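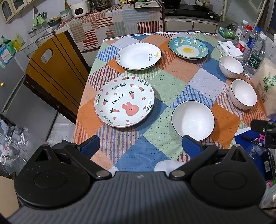 Ticket 138: Policy picks the wrong plate after retraining
Project: Jadoon tabletop sorting
Status: Open, downgraded from "urgent" to "annoying"

Summary
The Evivari checkpoint trained on home demos is supposed to stack plates first, then bowls. On the dining table layout it goes for the bunny plate every time, whatever the instruction says. Ask for the teal plate, get the bunny. Ask for a bowl, get the bunny. It has a favorite.

Steps to reproduce
1. Load the May checkpoint.
2. Three plates, three bowls, patchwork tablecloth.
3. Request anything.

Log

9:10 — Suspected the language input was being dropped. It wasn't. Tokens reach the policy and are ignored on arrival, like my emails to purchasing.

10:45 — Checked the demos. Of 36 episodes on this table, 26 start with the bunny plate. So the model learned the table, and the words came along for the ride. The protocol sheet says "vary the first object." I wrote the protocol sheet.

11:30 — Theory from the Clillov side: the tablecloth is too busy and segmentation is eating the white bowls. Reran with a plain cloth. Bowls segment fine, bunny still wins. Theory retired.

1:20 — Resampled so each first object gets equal weight and fine-tuned for 2 hours. The teal plate now gets picked on request. The plain white one with the black rim gets picked if you ask for "white plate," except that the bunny plate is also white, so I can't fault it much.

3:05 — Bowls still bad. The two ribbed ones get swapped with each other. "Back bowl" and "middle bowl" appear in almost none of the labels; most just say "bowl." Relabeling is a Molteck job and their queue is long.

Workaround
Use the resampled checkpoint, name plates by color or print, and avoid asking for a specific ribbed bowl.

To do
Relabel bowls by position. Record new demos with the first object drawn at random by a script, not by me.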